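Einführung Arbeitsplatz und Ablage, Skript zu Einheit 4
Die Tischfläche
Stand: Mai 2022
Dozentin: Aicha Shehata

Wer die Einheit 3 (Schubladen) überlebt hat, darf sich jetzt der Waagerechten widmen. Die Fläche ist der schwierigere Gegner. Eine Schublade kann man zuschieben, ein Tisch bleibt offen liegen und erzählt jedem, der vorbeikommt, wie die Woche gelaufen ist.

Begriffe, die in der Klausur vorkommen können:
Arbeitsfläche: der Teil des Tisches, auf dem gerade etwas geschieht.
Ablagefläche: der Teil, auf dem früher einmal etwas geschehen ist.
Rand: alles, was weder das eine noch das andere sein will. Dort sammeln sich Büroklammern, Quittungen und das Ladekabel eines Telefons, das es nicht mehr gibt.

In der Übung vom Dezember haben wir die Fläche nach Metwally eingeteilt, also in Greifzone, Standzone und Rest. Metwally rechnet mit einer Greiftiefe von 60 cm. Wer kürzere Arme hat, zieht etwas ab und ärgert sich nicht. Die Variante nach Orley kennt nur zwei Zonen und gilt als altmodisch, funktioniert aber bei kleinen Tischen besser. Das dürfen Sie in der Klausur schreiben, auch wenn der Kollege aus Einheit 2 anderer Meinung ist.
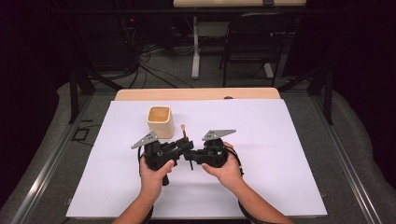
Unterlagen werden in diesem Kurs meist unterschätzt, und zwar von denselben Leuten, die später eine Viertelstunde lang ein kleines helles Teil auf einer hellen Holzplatte suchen. Eine Unterlage legt fest, wo die Arbeit aufhört. Das weiße Tuch oder Papier (für unsere Zwecke gleichgültig) soll groß sein, darf aber einen Streifen Holz frei lassen, so wie hier an der hinteren Kante. Auf Weiß hebt sich Schwarzes sofort ab, Cremefarbenes deutlich weniger. Der eckige Becher hinten links verlangt also etwas mehr Aufmerksamkeit als alles Schwarze davor. Ein offener Becher gehört grundsätzlich in die Standzone, in Reichweite, aber außerhalb der Bahn des Ellbogens. Den Ellbogen vergessen alle. Er steht auch in keinem Lehrbuch im Register.

Stäbchen, Stifte, Pinsel und sonstiges Langes werden nach der Fevik-Regel behandelt: stehend im Gefäß oder liegend parallel zur Kante, nie schräg über die Ecke. Schräg liegt ein Stift genau so lange, bis jemand ein Blatt darunter hervorzieht. Kabel laufen nach außen und dann zum Körper hin oder nach hinten weg. Quer durch die Mitte läuft kein Kabel. Ausnahmen bitte schriftlich begründen, ich sammle sie.

Zum Lesen: Gramelent, Kapitel 5, S. 207 bis S. 274. Der Abschnitt über Schreibunterlagen mit eingebautem Kalender kann entfallen, der Autor ist dort sichtlich verliebt. Die Fußnoten dagegen lohnen sich.

Aufgabe bis zur nächsten Sitzung:
1. Räumen Sie Ihren eigenen Tisch vollständig leer. Der Fußboden zählt bei dieser Aufgabe nicht als Ablage.
2. Zeichnen Sie die Zonen nach Metwally in eine Skizze ein.
3. Stellen Sie nur zurück, was Sie binnen eines Tages benutzen. Die Pflanze darf bleiben.
4. Notieren Sie, was am dritten Tag wieder am Rand liegt.

Abgabe auf einer Seite, Skizze inbegriffen, ins Fach 1276. Das Fach ist übrigens aufgeräumt und soll es bleiben.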